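Ticket: Booking page shows wrong session length after update
Product: Lotel Booking, hosted plan
Opened by: Bit-na Cho, Clisthorpe Play Library
Status: Open, waiting for customer

Bit-na Cho wrote, 09:40

Hello. Since the update in June our public booking page has a problem with the length of sessions. We set every session to two hours in the admin side. In the calendar of the staff it is correct. But on the public page, the parents see a session of four hours, and the next slot is hidden as if it was taken. We lose bookings by this.

What I have tried until now:
Cleared the cache in the browser and tried a second browser. Same result.
Logged out from all devices and logged in again. Same result.
Deleted one session and made it new by hand. The new one is correct on both sides, but only until I save the weekly template. Then it becomes four hours again.

One listing that is affected is the building brick session.

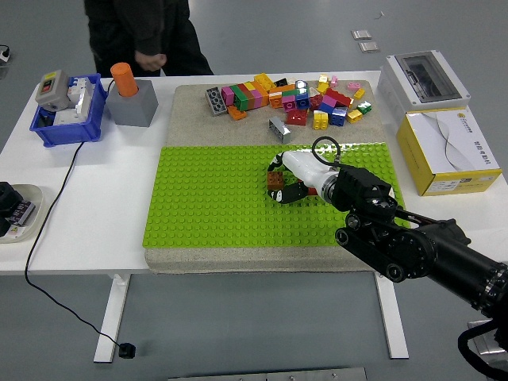 The listing has the name "Build and Share" and it uses the weekly template like the others. I did not change its text or its price after the update. The category is "Construction toys" and the short text for parents says that there are loose bricks in many colours and a green baseplate to build on, so you can find it quickly if you search for "green baseplate". Please test with this one first, it has only a few bookings and I can move them if needed.

Lotel Support wrote, 11:15

Thank you for the clear report. Could you please tell us which time zone is set under Site, and also whether "Add tidy-up time" is switched on in the weekly template?

Bit-na Cho wrote, 11:50

The time zone is London. The tidy-up time is switched on, yes, but the value in the field is empty. Before the update I believe this field did not exist. I switched it off, saved, and opened the public page again. "Build and Share" is now shown with two hours and the hidden slot came back.

However, 17 other listings still show four hours. They use the same template. Must I open and save each of them, or can you refresh them from your side?

Lotel Support wrote, 14:05

We can refresh them from our side. Please confirm that we may do it while the page is online. It takes roughly a minute and existing bookings will not be changed.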